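Do you really need a roll-up front?

I've been shopping for storage for the workshop since March, and every salesperson wants to sell me a cabinet with a roller shutter. Swing doors are old hat, apparently. Shutters save space, shutters look tidy, shutters make people put things away. I have my doubts about all three.

The space part I'll give them, up to a point. A door that swings out over a walkway is a nuisance, and if you've got a line painted on your floor you'd like to keep what's behind it from opening across it. But the shutter has to go somewhere when it's up. On the Vida I looked at, the slats rolled into the top and ate a good part of the upper shelf. The Falton brochure doesn't mention this. I asked, and got sent the same brochure again.

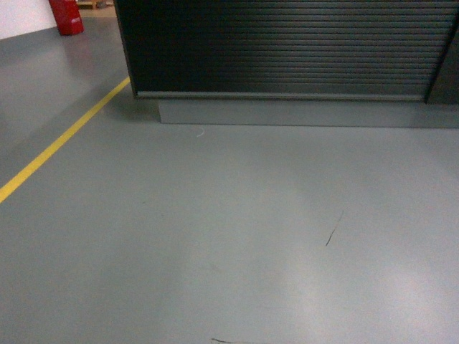

Then there's the tidiness claim. A closed shutter hides a mess very well, I agree. So does a bedsheet. Our old open shelving was ugly, but you could see from across the room that the tape was gone. With a dark slatted front pulled down you find out when you need the tape.

And the slats collect dust. Every one of them has a ridge, and black shows all of it. The Bokton rep told me to wipe them down every Tuesday, which I'm sure he does at home.

What bothers me more is the floor. People spend a fortune on gray epoxy and a nice crisp yellow line, then push a cabinet right up against it and never clean underneath again. If you're buying one, ask for 4 inches of clearance so a broom fits. Albridge wanted another 200 dollars for taller legs. For legs!

I haven't bought anything yet. There's a used two-door steel one for sale across town, dented on one side, and I'm going to look at it after work.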